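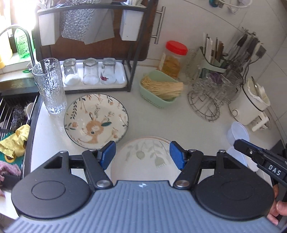

Minutes, gripper fault catch-up, November, 9:15 start

Me (typing, so forgive the grammar), Trilok Saxena, Cadi Probert. Beneš sent apologies and a long list of questions, which I've pasted under the last item.

1. Left pad sticking shut
Trilok went first as it was his plate that got chipped! He was on the dish-stacking run with the Drultholm pair when the left pad stayed closed after he let go of the trigger. He pulled, it let go all at once, and the plate hit the tumbler. No cuts, thank goodness. Cadi has had the same thing 7 times this month, always on crockery, never on the chopsticks or the cups.

I asked if it could be grit in the linkage pivots. Cadi thinks it's the return spring (she had one apart last night and it looked tired to her). We went back and forth on this for ages and didn't settle it.

Agreed: both units get opened up at 500 cycles, and no glass gets picked up until then. Plates are OK if they're over the counter.

2. Spares
Plustuvby can send springs but only in bags of 15. Fine, order one bag. Me to do.

3. Fault log
Please write it down when it sticks, even if it frees itself! Trilok to add a column.

4. Questions from Beneš
Does Pronau need telling about the chip? Yes, Cadi will email. The rest held over.

Finished 9:50.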